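Home and Office Help > Blinds, Curtains and Glass

Is it worth paying for anti-glare film on an internal glass partition?

Asked by Felicja Pawlak, 8 May 2019

We have a room at work with a big glass partition and white horizontal blinds behind it. White table, white microwave, white walls, long strip lights on the ceiling. Even with the blinds down you get bright streaks across the glass, and after a morning at the table my eyes ache.

A firm called Domach has quoted us 2,390 to put film on all the panes. Their man says it will "remove" the reflections. He was in the room for the length of a cup of tea and didn't measure anything, so I have my doubts. He also wanted to sell us new blinds from Serkmont, which he says "absorb" light. They look like blinds to me.
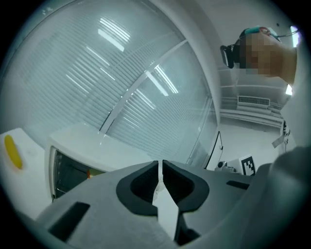
My manager is keen because it sounds like a proper solution. I would like to know if anyone has had this film done and whether it made any difference six months on. We can't move the lights. The table could go somewhere else but there isn't much somewhere else to be had.

3 answers

Oluf Riis
We had film put on at our old place. Looked great in the brochure. Save your money.

Themis Vasilakis
I'd want to know which film, for a start. Most of what gets sold as anti-glare is meant to cut sunlight coming through a window. Your trouble is the ceiling lights bouncing off the face of the glass, and a tinted film can make that worse, as it gives you a darker mirror. A matt or frosted one will blur the streaks. "Remove" is a salesman's word and I would ask him to put it in writing.

Before spending 2,000 and more, do this. Tape a sheet of tracing paper over the pane you face most, sit in your usual chair and see if your eyes feel any better by lunch. If they don't, film won't help either.
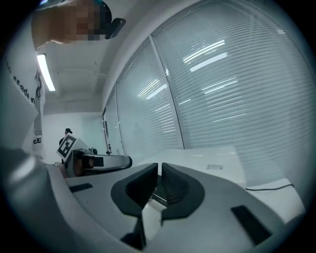 Then try the blinds. They sit behind the glass, so no angle of slat is going to stop a reflection on the front of it, and that goes for Serkmont's as well — whatever they absorb. Tilting them does change how bright the background is, so have a go with them nearly shut.

Last thing, the table. A white top throws a lot of light up at you. A dull grey cloth or desk mat costs very little. I'd put that down first and leave Domach until June at least.

Zübeyde Karakaya
Agree about the tracing paper. We got a sample from Millell, only an offcut, and stuck it up for a fortnight. Half the office said it was better and the other half hadn't noticed it was there. We didn't order. Also ask what they charge to take it off again, ours wanted 200 a pane.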